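5. Dishwasher loading: what to expect

Tindow can clear light crockery, slowly. It can't yet take over the kitchen.

1. Pull the dishwasher drawer fully open.
2. Start with 3 items at most.
3. Say "load" and stand clear.

Note: allow 14 minutes. A person is still quicker - and better with glasses.

Caution: keep knives out of reach.

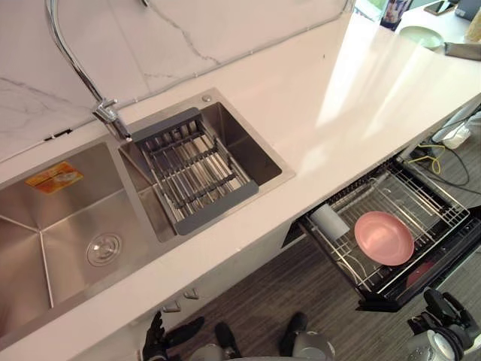

Text and photo: Nikola Krajewska, 8th April

A plate goes upright in the rack. If a cup is lying on its side, set it straight by hand before the wash.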